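Zornusthorpe lab robot club, the summer write-up I promised

September 1, 2018

So the semester is about to eat me alive and I figured I'd better get this down before I forget all of it. I joined the lab automation club at school back in April, mostly for the pizza, and by the end of the summer I was one of the people writing the code that moves the plates around. We do nearly everything in simulation (the club's bench is called Bisow, don't ask me who picked it), and these are from the simulator on one of our runs.
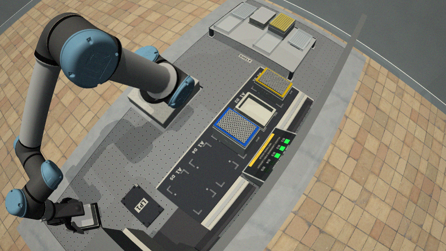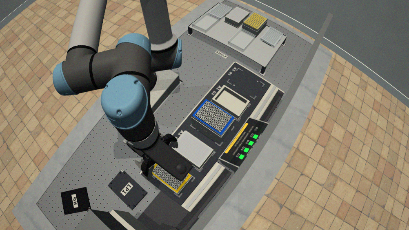
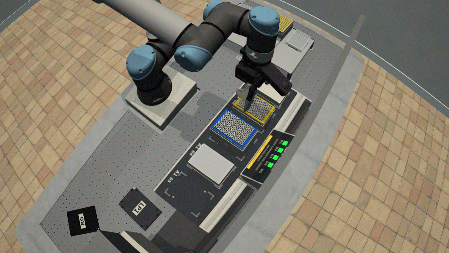
The Bisow bench in the simulator: one arm, one long black deck, all three from the same session.

If you've never had to care about this stuff, the job sounds so easy. Pick up a plate, put it down somewhere else, repeat. My little brother could do it with his eyes closed! But you have to tell the arm every single thing, and it takes you at your word. If I say go straight from the shelf to the deck, it will go straight from the shelf to the deck, through whatever happens to be standing in between.

My first month was basically a tour of the things I hadn't thought of. I got the height wrong by a hair and the gripper closed on air. Then I got the height wrong the other way and drove the fingers into a rack, and the physics engine had a complete meltdown and shot the rack off toward the horizon. I laughed until I cried and then I had to go find the bug. (It was a minus sign. It's always a minus sign.)

What got me through was naming things properly. Every spot on the bench has a label, and in the first picture you can read LP1 on the dark pad by the arm and A1 D2, A1 D4 and A1 D5 down the side of the deck. When I started I was typing raw coordinates all over my scripts like an animal. One of the older members looked over my shoulder, made a noise, and showed me how to write the moves as "from LP1 to D4" and keep the numbers in one file. My script went from more than 2000 lines to 200. I'm still a bit smug about that, even though it wasn't my idea.

The panel beside the deck with the green squares turned out to be my favorite thing on the whole bench. I have it open in a corner of my screen all the time now. If you compare the first two, you'll see three green squares in one and four in the other, and that's the kind of thing I check before I believe my own log file. My log file has lied to me so many times.

OK, the competition. We entered a student one called the Mornach Challenge, simulation only, teams of up to four. You get a starting layout and a finishing layout and your program has to get from one to the other without dropping anything or bumping into anything. They run it over and over with the start positions nudged a tiny bit each time, and you're scored on how many runs come out clean, with a penalty if you're slow.

We practiced with 40 runs at a time, which was about as long as it took to go get a sandwich and come back. Our early scores were grim. The trouble was mostly racks being set down a touch crooked, and then the next pickup would be off, and then the one after that, and by the end of the run the poor arm was grabbing at corners. For a whole week I was convinced the gripper model was broken and wrote a long, pretty rude bug report. I'm so glad I never sent it. I had the fingers opening before the plate was all the way down!

The other big fight was over planning. Half of us wanted a fancy planner that would look at any layout and work out the best order of moves. The other half (me, loudly) wanted a dumb one that clears a space, moves one thing, checks, and moves the next. We wrote both, and the fancy one was beautiful when it worked. It also once spent an entire afternoon thinking about where to put a tray. We ended up sending in the dumb one with a few clever bits stolen from the other, and I've promised to stop bringing it up at meetings.

For the last push we did 1000 runs overnight on the Khổng machine, the big computer in the back of the lab with the fan that sounds like a hair dryer. I set my alarm for way too early and went in wearing pajama pants to look at the results. They were good! Not perfect, there was a cluster of failures where the arm took a silly wide swing and ran out of reach, but good enough that I bought myself a donut on the way home.

We came in fifth. I know, I know, but we'd never entered anything before and I was hoping for not last, so fifth felt enormous. The team that won had a really neat trick where they nudged a plate square with the side of the gripper before picking it up, and I've been trying to copy it ever since. Mine mostly shoves the plate off the edge. I'll get there.

Things I want to do this fall, mostly so I can look back and feel guilty:

Get the nudge trick working.
Clean up the positions file, where I left a spot named "temp_temp_real".
Teach the new members about the minus sign.
Try some of this on a real arm – we're on the waiting list for bench time and I check the list more than I check my email.

If you're at Zornusthorpe and any of this sounds fun, come by. You don't need to know how to code much, I barely did. First meeting is the second week of classes, in the basement, and there will be pizza again. I'm going to go stare at my nudge code for another hour and then I swear I'll buy my textbooks.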